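Long live the village quiz

Kanini Rweyemamu
November 25, 2025
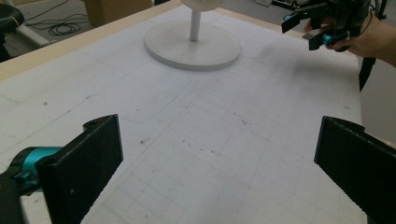

I have been going to the quiz at the Clidgate hall for 11 years and I still get giddy walking up the path. Where else do you get teenagers, farmers and a retired dentist arguing in whispers over the capital of Peru?

People keep telling me phones have killed it. Rubbish! Phones go in your coat, and for two hours you have to rummage about in your own head, which is a lovely thing to do in company. I would far rather half remember an answer with my friends than look it up alone.

Boscombe went over to an app in August, with a timer and a buzzer noise, and I did try it. Slick, yes, but all of us were looking down. Give me pencils, bad handwriting and a loud row about whether "Holland" counts. (It should. I will not be moved on this.)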